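A stopped arm should hold its load. Ours did, until one Tuesday at Skaststead, when the gripper opened on restart and the log still read "complete." Ayman Bensaid found the same entry 106 times in 2576 cycles. I blame the default. Release on power-up suits the installer and should be banned. The fix took 2 lines. 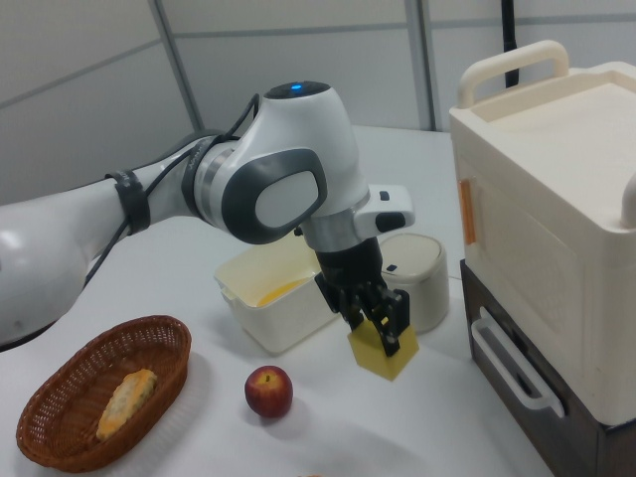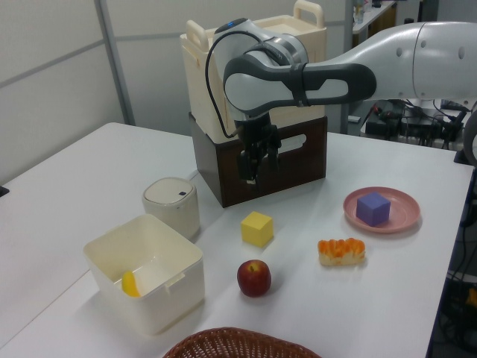 The bench arm at Skaststead. First picture: yellow block held in the gripper. Second: yellow cube on the table.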